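Sunetti Simulated Demonstration Station

Product overview

The Sunetti Simulated Demonstration Station is a complete workplace for recording manipulation examples in simulation. It is intended for laboratories and engineering departments that train grasping and placement policies and need a steady supply of demonstrations without occupying a physical arm. An operator guides a virtual two-finger gripper with a desktop hand controller, and the station stores each attempt in a form that can be passed directly to a training program.

Sunetti is manufactured and supported by Jinstead. The scene library is prepared by Hamdy under the direction of Rodrigo Sepúlveda.

What is included

Hand controller with weighted base
Recording workstation with display
Sunetti Record software, one seat
Hamdy scene library, standard edition
Foot pedal for marking the start and end of an attempt
Printed operator guide

Recording examples

Each attempt is saved as a separate episode. The episode holds the wrist view, the gripper opening, the commanded motion and a written task instruction. Operators mark an attempt as accepted, rejected or held for review — the mark may be changed later by a supervisor. Rejected attempts are kept unless the site administrator chooses to remove them, as many customers use them when training a success classifier.

Scene library

The standard edition contains 271 object models and 56 room layouts. Hand tools, power tools, ornaments and household goods may be mixed freely in one scene. Wall, floor and panel surfaces are changed independently of the objects, and lighting direction is set by the operator or drawn at random at the start of each episode. Customers may import their own models with the Ulitz converter, sold separately.
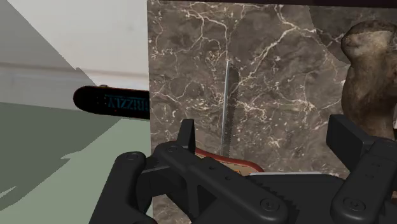 Wrist view in Sunetti Record: hand saw behind the gripper, with a carved figurine against a veined marble panel and a chainsaw bar extending to the panel's left.

Specifications

Recording rate: 100 samples per second
Local storage: 1,000 episodes before transfer is required
Gripper model: two-finger, adjustable opening
Operating temperature: indoor office conditions
License: per seat, renewed yearly

Ordering and support

Orders are accepted from universities, research institutes and registered companies. Installation is carried out by Jinstead staff and includes one day of operator training. Additional seats may be added to an existing station at any time. Written quotations are issued on request and should state the number of seats, the library edition and whether the Ulitz converter is required.

Page last revised Friday, March 29, 2019.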